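News from the Game Room

Dear members and friends,

In the last newsletter I promised to write some words on our block table, and now I have finally the time to do it. Many of you asked at the October meeting why we have put a plain white table in the game room when the old one with the green cloth was still good. I will try to explain.

The old table was nice for cards, but for the blocks it was difficult. The cloth was soft and the small towers were leaning. Also the colors did not look the same on it. A yellow face looked almost brown in the evening, and two players could disagree for a long time on what they saw. Derek Birkett offered us a white top that he had kept in his garage after his move, and we tried it for one evening. After this evening we did not want to go back.

The game we play most on it is called Pimik. For those who were not yet with us, the rules are short. Every block has faces in different colors. One player turns away, the other puts the blocks on the table, and then the first player has to turn each of them until the colors agree with the card. You may use only one hand and you may not lift two blocks at the same time. The cards are in the Parsons box on the second shelf, 50 of them, and I ask you kindly to put them back in order.

What I like in this game is that it needs a lot of free space. Beginners push all the blocks together in the middle, and then there is no place to turn them. It is better to leave the middle open and to keep the blocks at the side until you need them.

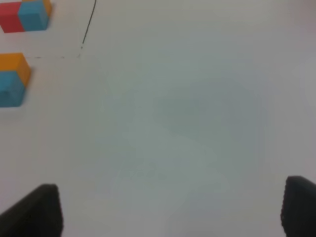

Two of the multicolored blocks on the white table, with red, blue and orange-yellow faces.

It is important to look at a block from more than one side before you decide. The blue is very strong and the eye goes to it first, so a player can easily forget the other faces. I have made this mistake many times myself, and my grandson is always happy to tell me.

We have now also a second game, Rollum, which was given to us by a member who is moving to the coast. It is played with the same kind of blocks, but you are allowed to roll them over one edge only. I find it harder than Pimik. The highest result until now is 400 points, and the rules say that 500 is possible. I am curious who will be the first. Please write your result in the blue notebook, with your name, and please write it so that other persons can read it.

A few small requests for the table. Do not put cups on it, also not with a saucer. For cleaning, take a damp cloth and no spray. If you find a block on the floor, please put it back in the bag and not in the drawer, where we had to search for it the last time.

The game room is open from 9 in the morning. Children are welcome when an adult stays with them. If you would like to learn one of the games, you can come to me or to Derek and we will show you with pleasure.

With friendly greetings from the game room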